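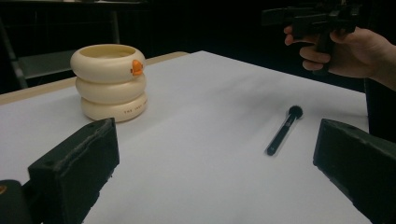
Javutwood open day, Collville site, 2018-07-26

Quick write up before I forget it all. Train leaves in an hour and my notes are on the back of the visitor map, so bear with.

Got there late. The Dindberg exit is closed for roadworks and the detour takes you past every roundabout in Collville. Signed in, got a lanyard, missed the welcome talk. Didn't mind. Caught up with group two outside the sample store, run by Hafiz Saragih, product handling, ten years in the building. Fast talker. Good.

What they do, for those who've never heard of them: small homewares, bathroom and dressing table bits mostly. Pots, cups, brush holders, trays, soap things. Some made on site, a lot finished and checked there for other labels. Tarigan is the big one, half the shelves had Tarigan tags on them.

Sample store first. Shelving up to the ceiling, 3000 pieces if you beleive the sign on the door. Every colour of soap dish ever made. You can pick things up, which I liked. Smells like a new shower curtain.

Then the paper tables. My favourite stop, so more on this one.

Plain light wood tables with smooth white paper over the top. That's the whole setup. The pieces get put out on the paper and looked at, and the white shows you everything: crumbs, dust, a bit of flashing, a colour that's gone a touch yellow. A cream piece against white is the hard test, Hafiz said, because you find out quick what sort of cream you've got.

Which brings me to the duck. Everyone in the group wanted the duck. Cream, matte, three fat rings stacked up like doughnuts, and a little orange beak stuck on the side of the top one. No eyes, no wings. Still a duck. Top ring is open with a shallow hollow in it, a bit more beige around the inside rim. There's small dark printing on the curve of the bottom ring, starts with THE I think, then it wanders off round the bend and I never did get the rest down. Should have.

On the same paper, a makeup brush. Black bristles, short rounded head, slim glossy black handle. Nice looking thing next to all that cream. Somebody asked was the duck for brushes or for the bath. Hafiz said people buy it for both and also for paper clips, and he has one at home with a cactus in it. Shallow for a brush I'd have thought, the brush would want to tip. Put this to him. He said try it with cotton wool in the bottom. Fair enough.

Talked a while about matte. Matte shows finger marks, gloss shows scratches, pick your poison. They do a rub test with a cotton cloth, 700 passes, and then compare with a fresh one under the same lamp. The orange is the fussy part apparently. Bright orange next to ivory, any bleed and it's a reject. Reject bin was behind the door and we weren't allowed to rummage. I asked. Twice.

Next, the print room. Small lettering on curved things is a whole trade by itself. Soft pad picks up the ink and squashes it onto the curve. Go too far around and the letters stretch, so the artwork is drawn squashed to begin with so it comes out straight. Never thought about that before. Noisy in there, missed half of it. Woman beside me asked a very good question about ink on rubbery finishes and I didn't hear the answer either. If that was you, please email me.

Brush corner after that. They don't make brushes at Collville, only check them. Tug the bristles, wiggle the head, look at the band where the bristles go in. If the band's loose the brush is finished, doesn't matter how nice the hair is. They wash a few from each lot and dry them flat. Flat, not standing up, water runs down into the glue otherwise. I've been doing mine wrong for years. Mum too.

Packing hall was a quick walk through as the group behind was catching us up. Thirteen kinds of box, hardly any plastic now, moulded pulp trays instead. They change over the rest by December, or that's the plan. Tea at the end in the staff canteen, decent lamingtons, urn too hot to touch.

Shop: small, busy. Seconds shelf was picked clean by the time I got to it. Bought a brush and a grey tray, $38 the lot. No ducks left, sold out, they took my name down. Not holding my breath.

Practical stuff if you're going to the next one:

Closed shoes, they do check.
Parking is round the back past the blue tanks, not the front, front is for deliveries.
Bring cash, the card machine was down when I was there.
Book the morning tour if you can, the print room stops running after lunch.
Kids ok except in the print room.
Go to the shop FIRST.

Missed the colour lab altogether, ran out of time. Group one said it was the best bit, of course. Will try and get to it next year and will post what I find out about the lettering if Hafiz writes back. Right, train.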